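3. 전자책 리더에 고전 소설 넣고 읽을 준비하기

앞 장에서 기기를 켜고 와이파이까지 잡으셨죠? 이제 제일 재미있는 부분이에요. 저는 Wutier 리더를 쓰고 있고, 책 정리는 Ketance라는 프로그램으로 합니다. 메뉴 이름이 조금 달라도 순서는 비슷하니까 천천히 따라오세요.

3-1. 파일 고르기

1) 먼저 읽고 싶은 작품의 판본을 정합니다. 저는 이번에 「모비 딕」으로 할게요. 제가 가진 파일은 704쪽짜리인데, 같은 작품인데도 368쪽짜리가 따로 돌아다녀요. 짧은 쪽은 고래 분류 이야기가 통째로 빠진 축약본이었습니다(저는 그걸 반쯤 읽고서야 알았어요, 흑흑).

2) 파일을 열어 차례부터 확인하세요. 마지막 장 제목과 에필로그가 있는지 보면 됩니다.

3) 형식은 EPUB을 권해요. PDF는 글자 크기를 키우면 화면 밖으로 줄이 밀려서 장편 읽기에는 정말 괴롭습니다.

참고: 번역본은 옮긴이 이름이 책 정보에 들어 있는지 꼭 보세요. 나중에 같은 제목이 두 권 생기면 구분할 방법이 이것뿐이에요.

3-2. 책 정보 다듬기

1) Ketance에서 책을 선택하고 '정보 편집'을 누릅니다.

2) 제목, 지은이, 옮긴이를 채웁니다. 지은이는 성과 이름 순서를 하나로 통일해 주세요. 저는 "멜빌, 허먼"으로 씁니다. 섞어 쓰면 리더가 서로 다른 작가로 알아듣고 책장을 둘로 나눠 버려요.

3) 여러 권짜리 소설은 '시리즈' 칸에 작품 이름을, '순번' 칸에 권 번호를 넣습니다. 「전쟁과 평화」를 이렇게 정리해 두니 속이 다 시원하더라고요!

4) 저장을 누릅니다. 표지 그림은 바꾸셔도 되고 그냥 두셔도 돼요.

주의: 편집하는 동안 리더를 케이블로 연결해 두지 마세요. 저는 그러다가 밑줄 친 문장을 싹 날린 적이 있습니다. 독서 모임의 Drita Dimitriou 님도 똑같은 일을 겪으셨대요.

3-3. 리더로 보내기

1) 이제 케이블을 꽂고, 리더 화면에서 '파일 전송'을 고릅니다.

2) Ketance 위쪽의 '기기로 보내기'를 누르고 막대가 끝까지 찰 때까지 기다립니다. 장편은 거의 3분 걸려요.

3) 컴퓨터에서 '안전하게 제거'를 한 다음 케이블을 뽑습니다.

4) 책장에 책이 안 보이면 리더를 한 번 껐다 켜 보세요. 그래도 없으면 3-1로 돌아가서 파일 형식을 확인합니다.

3-4. 글자와 여백 맞추기

1) 책을 열고 화면 가운데를 톡 누르면 설정이 나옵니다.

2) 글꼴은 명조 계열, 크기는 중간에서 한 단계 위로 시작해 보세요. 대화가 많은 소설이면 줄 간격을 조금 좁혀도 괜찮고, 멜빌처럼 문장이 긴 작가는 넉넉하게 두는 편이 눈이 덜 피곤합니다.

3) 양쪽 정렬은 꺼 두세요. 단어 사이가 듬성듬성 벌어져서 저는 못 견디겠더라고요.
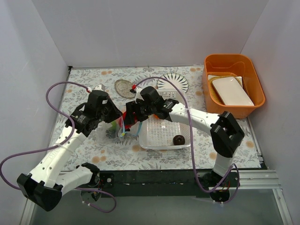 4) 표지와 화면 보호 그림은 흑백 리더에서 생각보다 다르게 나오니 한 번 시험해 보고 정하세요. 색이 다르면 또렷이 나뉠 것 같지만, 밝기가 비슷한 색끼리는 같은 회색으로 뭉쳐 버리거든요. 흰 바탕에 회녹색 잎가지가 뻗고 복숭아빛 도는 주황색 둥근 꽃이 흩어진 저 식탁보 같은 무늬를 표지로 쓰고 싶다면, 먼저 컴퓨터에서 흑백으로 바꿔 잎과 꽃이 구별되는지 보세요. 흐릿하면 대비를 올려서 다시 저장하면 됩니다.

5) 마음에 드는 설정이 나오면 '기본값으로 저장'을 누르세요. 안 누르면 다음 책에서 처음부터 다시 해야 해요.

참고: 주석이 많은 책은 '주석을 팝업으로 보기'를 켜 두면 편합니다. 다만 옛날 파일은 주석 링크가 끊겨 있는 경우가 있는데, 이건 다음 장 '밑줄과 메모'에서 고치는 방법을 같이 적어 둘게요.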